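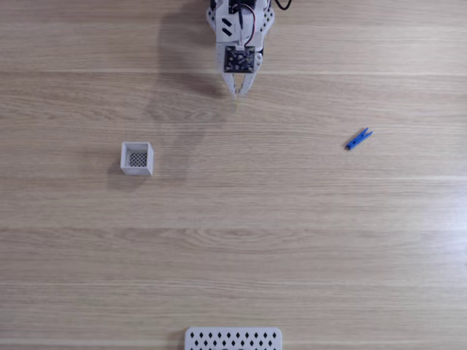

Vilhjálmur Brynjólfsdóttir

Lai-ching Shek does her laundry on Tuesday, before seven in the morning, and she would prefer that I come after this. When I arrive to her apartment in Rindville the tea is already made, and we sit down to talk about clothespins.

She has written for several years a small newsletter, Stirnura, on the care of clothes and linen. The readers ask her about stains, mostly. But the letter that received the most answers was one about where to keep the pins.

"I wrote it in one evening and I did not think much of it," she says. "Then came 40 replies. People were angry! One woman in Mendon told me that a pin must live on the line, summer and winter, and that everything else is fussiness."

Shek does not agree with the woman in Mendon. A pin that stays outdoors becomes gray, she says, and the gray comes off on a pillowcase. Her own pins come inside with the clothes, every time, and they go in a basket.

The basket is smaller than I expected. It is white and square, open on top, with a dark mesh in the bottom, and it stands on a light wooden table. A blue clothespin lies on the same table, to the right of it.

I ask why not a bag, the kind with a hanger that my grandmother used.

"I had the bag for a long time. You put in your hand and you take what comes, and you do not see the broken one until it is already on a shirt. With a basket I look down and I see all of them." She also likes that the bottom has openings. "Pins come in with a little dew on them, and sand, and hair of the cat. I want that the air goes through. With a closed box I had a smell after some weeks, and I had to throw away the whole lot."

She owned at one time nearly 500 pins, most of them inherited from an aunt who had run a boarding house on Ametepe Street. The aunt bought them by the carton and never counted. Shek gave away the biggest part and kept the ones whose spring was still strong. Her test is simple: she closes the pin on the edge of a dish towel and shakes it.
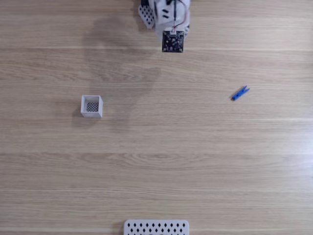
"The color matters more than people believe," she continues. "I have blue for my things, and my husband has the ones without color. We don't discuss it anymore. If a blue pin is on the line, it is my sweater, and he knows that he should not touch it with his hot dryer."

There was a time when she put the pins away by size also. She laughs about this now. It lasted until her sister visited and put all of them in a soup bowl.

What she still does is to put the pins back one by one. She does not pour them. Pouring is faster, she admits, but the springs catch each other, and then one stands and pulls them apart with wet hands. Her readers find this the hardest of her advice. A man wrote that he had tried it for a week and felt like a monk.

"I answered him that he can do it while the coffee is getting ready," Shek says. "He did not write again, so I don't know."

The next Stirnura will be sent in June. It is about ironing boards, and she expects more letters from Mendon.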